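Kerkari to Gorora in one day in May, and where to get off?

Posted in: Getting There and Around

I am trying to plan the leg from Kerkari to Gorora for the harbor festival in May and the published information does not agree with itself. The bus company page lists a through service. The ferry page says the road section ends at Moreira and passengers change there. My constraints:

Arriving in Kerkari by air at 11:40 in the morning.
One checked bag and one folding stroller.
Lodging in Gorora is booked for the same night and the desk closes at 9 p.m.

Is the through bus real, and is one day enough? I would also like to know whether the fare is paid on board or has to be bought ahead.

moreira_transfer

The through bus exists, but it is the same vehicle boarding the ferry at Moreira. Both pages are describing one route. During festival week the bus does not board, due to deck space, and passengers walk on without it. A second bus meets the boat on the Gorora side. Your ticket covers both buses but not the crossing.

Total time in a normal week is 7 hours, counted from the Kerkari terminal. With an 11:40 arrival you would need the 12:30 departure, which puts you in Gorora at 7:30 p.m. That is inside your 9 p.m. limit if the crossing runs on schedule. The next departure is 3 p.m. and will not work for you.

Fares: the bus is 700 one way, bought at the terminal window. The drivers do not sell tickets on this route. The crossing is paid in cash at the pier in Moreira. Strollers go free if folded. Checked bags go under the bus and you have to carry them across yourself in festival week.

Once in Gorora, the parade streets close to vehicles at 4 p.m. and the bus stops short of the center, at the old market. Viewing along the seafront is first come, first served, and people mark off their places on the pavement with tape in the morning. The taped places are respected until the first group passes, then much less so.

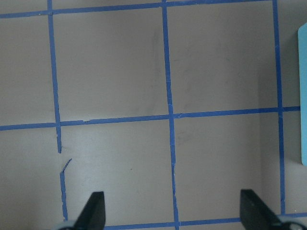
Order of steps for the same-day trip:

1. At Kerkari airport, take the shuttle from the arrivals curb to the bus terminal. Taxis also go there but wait in the same traffic.
2. Buy the Gorora ticket at window 2. Window 3 sells only local tickets and the line is longer.
3. Board the 12:30. Sit on the left if you want the coast side.
4. At Moreira, collect your bag, pay at the pier office, and keep the stub. It is checked again when you get off.
5. On the Gorora side, look for the bus with a Lakico sign. It continues to Lakico after Gorora, so tell the driver your stop.

user_southpier

just stay the night in moreira, there are rooms by the pier and the first boat is early. we did it in one day with kids and it was too long. food on the boat is instant noodles and thats it

lowgear

Mostly agree with the first reply. One correction and one addition.

The 12:30 is not held for late flights. Allow 40 minutes from the curb to the terminal in festival week, which leaves you almost nothing after baggage claim. If you can fit the trip into a carry-on, do that. If you miss the 12:30, take the 3 p.m. as far as Moreira only and cross in the morning. The ticket to Gorora stays valid on the next day's bus if you have it stamped at the Moreira office - ask for this before you leave the counter.

Also write to your lodging now. Several places in Gorora will leave a key with the night guard during the festival, but only when asked in advance.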